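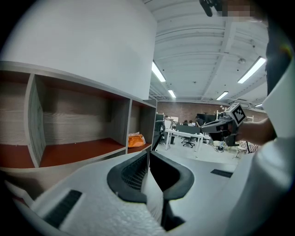

Clillness 3-Bay Open Shelving Unit, gray wood-grain / rust red

Item no. 1441
Price: 867 with delivery inside Naltdale, fitting extra
Stock: 4 left. More due February

Built-in style unit from Sunden. Three open compartments, no doors. Gray wood-grain panels, shelf surfaces in rust red. Made for offices and workrooms where stuff gets put down and picked up all day.

What goes where
- Wide bay, left: binders, boxed paper, sample trays
- Center bay, the biggest one: bags, coats, a printer if yours is a small one. Wood-grain back panel
- Right bay, smaller: odds and ends, carrier bags, post waiting to go out

Looks good against a plain white wall. Also fine in a room with brick and white desks, the red picks up the brick nicely.

Fitting
Goes in against a wall, fixed at the back. Check the floor is level first. Two people, one morning. Screws in the box, wall plugs are not (depends on your wall). Leave the skirting off behind it or teh panels wont sit flush.

Cleaning
Damp cloth, mild soap. No scouring pads on the red surfaces, they mark. Dry the front edges after.

Also in this range
Bodnár desk, white, thin legs. Item no. 1298. Ships flat.
Clillness spare shelf surface, rust red only. Ask for price.

Returns
Unopened boxes only, keep the label on. Cut or drilled panels can't come back. Damage in transit, tell us before fitting and we'll send the replacment panel out on the next van.

Order by noon for same week dispatch. Collection from the Naltdale counter, ring the bell round the side.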